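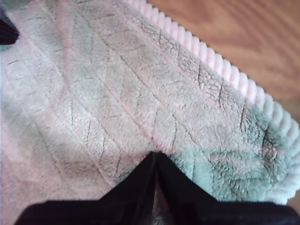

Print this message | E-mail this message

Re: [Clestville-home] fuzzy towels, washing and folding
From: Usha D'Souza

Roscoe Tillman wrote:
> Bought a pack of those soft green-and-white ones at Salley and after
> one trip through the dryer they feel like cardboard. They also won't
> fold flat, the edges curl up on me. Do I toss them or is there a trick?

Don't toss them! I did the same thing to mine back in April and they came back fine. My guess is dryer sheets, or softener, or both. That stuff coats the little loops and then they can't fluff up or soak up anything. I'd wash them twice in warm water with half your usual soap and a splash of white vinegar, nothing else in the load.

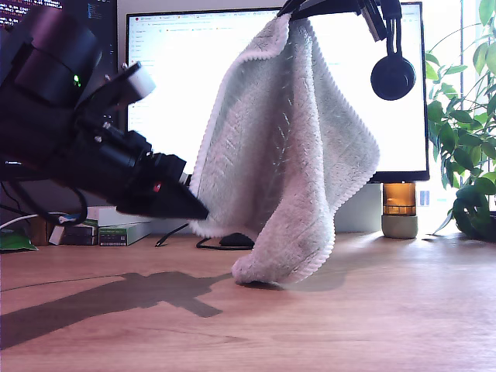

And keep them away from the bath towels. Cotton lint gets down into the pile and you'll be picking it out till Wednesday (ask me how I know). I do mine with the dust rags, up to 4 at a time, so they have room to move.

The curling is mostly the trim, I think. A thick edge pulls in tighter than the middle once it's been too hot, so low heat or a line is the way to go. I hang mine over whatever's handy — back of a chair, usually — and give the edge a tug while it's still damp.
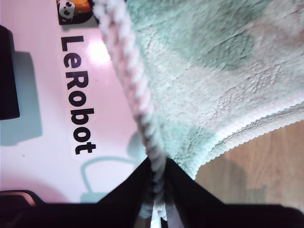

As for folding, I gave up on thirds. The bulk at the hem makes a lump and the stack slides off the shelf. My sister swears by rolling, and rolled ones do fit nicely in the Pleltley basket, but I like a flat pile. What I do:

1. Lay it fuzzy side up on a table and smooth it out from the middle, then pull each corner square.

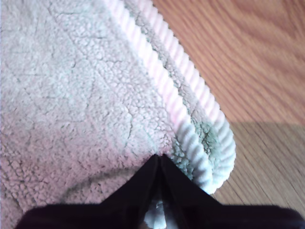
2. Fold in half with the top hem about an inch short of the bottom one, so the two thick edges don't land on each other.

3. Half again the other way, same trick, and press down with your forearm.

Let me know if the vinegar works on yours, Roscoe. And did Salley have any of the pink left?

Usha

Print this message | E-mail this message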